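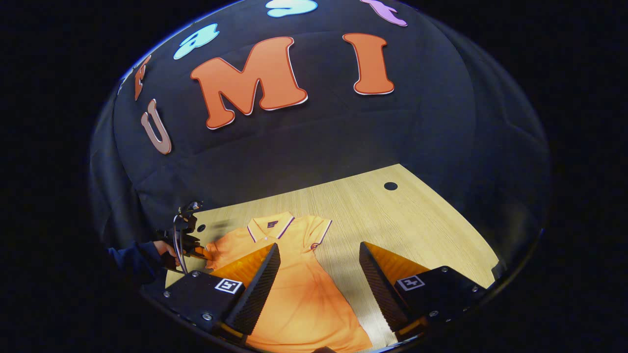
Asif Usmani reckons I've got the new Gudari album completely wrong, and that anyone who skips track four should have their headphones confiscated. He told me this by text, in three instalments, the last of which was just the word "oboe".

So I've gone back to it. For those who missed my first grumble, Gudari are a four-piece from Brovdale who used to make short, loud songs about buses. I loved them for it. I first saw them one April upstairs at the Cronin in Bestham, a room that holds 200 if everyone breathes in, and they got through 21 songs before last orders. The singer lost a shoe. I've never been so happy.

The new one has seven tracks and an interlude. Track four is the oboe one. It goes on for longer than my bus home, and for most of that time the drummer seems to have gone out for a sandwich. On Monday's evidence (sorry, on the evidence of my first listen) I called it "music for waiting to see the dentist", and that's the line Asif objected to.

Fourth time through, on the big speakers with the washing-up abandoned, I'll give him this much. There's a bit near the end where the bass comes back in under the oboe and the whole thing lurches sideways, and I did put the tea towel down. The words are good too, what I could hear of them. Something about a lido closing.

I still don't want seven of them. The second side has a song with no chorus followed by a song that is only chorus, and I'd have swapped both for one about the number 20 being late again.

They're touring it, of course, and they've gone up to a 400-capacity place with seats. Seats! Asif has bought two tickets and informed me that one is mine. I owe him the money and, he says, a correction. He can have the money.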